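Minutes - Working Group on Good Practice for Kitchen Arms
25/05/2018, Greditz meeting room
Chair and notes: Benedicta Dankwa

Thank you to everyone who came, and to the Virkitz people for the pastries, which went very fast!

1. Last minutes
Approved with one fix: the Saker trial plan calls for 200 runs per task and I had typed 500. My apologies, it has been put right.

2. Speed near people
We had a long and friendly talk about this one. Saker would like a single slow speed whenever anyone is within reach of the arm. Seneviratne prefers two speeds, with the lower one used for anything handed to a person. No vote was taken - both sides will write up a page and send it round.

3. Simulation before hardware
Agreed that any new task must be run in simulation first, with the counter set out in a mixed, everyday way, and that 5 clean runs in a row are needed before a real arm is switched on. Virkitz asked whether soft items should count toward this, and after some back and forth we said yes.

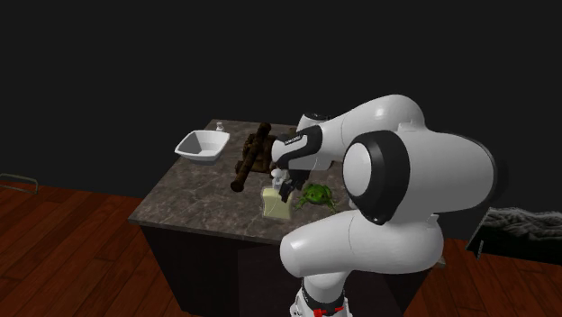

We also agreed that a changed gripper means starting the clean runs over, even if the rest of the arm is the same. Seneviratne felt this was a bit strict for small changes of fingertip, and I promised to bring gentler wording next time.

4. Actions
Saker and Seneviratne - one page each on speed.
Benedicta - new wording for section 2 of the draft.
Virkitz - list of soft items.

Next meeting in November, same room.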